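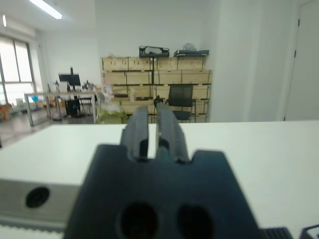
¿Merece la pena la jornada de puertas abiertas de Rotberg con niños?

Preguntado por Rocío Garrido el 8 de febrero de 2021

Quiero llevar a mis sobrinos (9 y 12 años) en agosto a ver los robots. ¿Dejan tocar algo o es todo charla? ¿Y hay que reservar?

3 respuestas

Kelly Fairclough
¡Id, id! Yo fui el año pasado y salí encantada. La demostración la hacen sobre una mesa blanca, con una pinza de dos dedos paralelos, y te dejan manejarla con un mando durante 5 minutos. A mí me tocó coger una goma de borrar y se me cayó cuatro veces, ¡pero a la quinta la levanté! El chico que lo llevaba contestaba a todo, hasta por qué un dedo tiene ranuras. Se reserva por correo y conviene hacerlo pronto, que los grupos son pequeños. Pedid el turno de la mañana, el de la tarde se nos quedó corto.

punance_426
creo q era gratis. aparcar fatal

Kinoshita
Para el de 9 quizá se haga larga la parte de programación (media hora sentados). La de 12 o el de 12 disfrutará seguro. Mi hija todavía habla de la pinza. No confundir con la visita de Rurbridge, que es otra cosa y allí solo se mira.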